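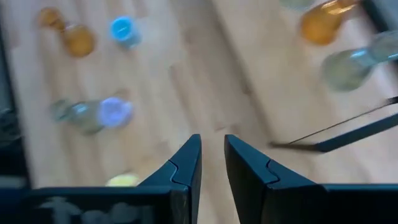
The Case Against Keeping Every Bottle
By Aravind Sastry

I have never believed in the second life of glass bottles. I believe in it as a story people tell while they rinse one out. The syrup is finished, the label comes off in the sink, and somebody says it will be great for dressing, or cut flowers, or sewing pins. Then it goes into the cabinet with all the others that were going to be great for something.

My wife and I moved to Narkdale in January, and I carried the bottles myself. There were 69 of them. Five had been used since we saved them, and one of those held a candle at a dinner I would rather forget.

Glass has an unfair advantage here. Put an amber bottle on a pale wooden table with some light on it and it turns the color of honey. A clear one gets that faint green tint and starts to look like it came from an old pharmacy. Add a cap in sky blue or lavender and you have something you can't throw out without feeling like a brute. Plastic tubs don't get this treatment. I've thrown out hundreds of plastic tubs and slept fine.

The stores have noticed. Suvarna, the housewares place downtown, now sells empty bottles, new ones, made to look saved. A set with colored caps costs more than I used to pay for the same thing full of juice. Their catalog talks about "a pantry that breathes." Mine has never needed to breathe. It needs room for rice.

I can hear the objection, and my sister has already made it by phone. Reuse is better than waste. Fine. But a bottle in a cabinet for nine years isn't being reused, it's being stored, and you are paying rent on it. If you fill it every week, keep it. I have one I use for vinegar and I'd be annoyed to lose it. The other 68 could go to the glass bin tomorrow and dinner would come out the same.

The caps are worse. They wander off from their bottles and end up in a drawer, and every one of them looks like it should fit. I spent most of an evening laying bottles on their sides on the table and trying caps on necks. Quite a few matched nothing in the house -- I kept those anyway, for two days, which tells you how strong the habit is.

So my rule is a dull one. A bottle gets a job the day it's empty or it goes out with the recycling. My wife thinks this is harsh and has hidden a blue-capped one behind the flour. I've decided to let her have it until spring.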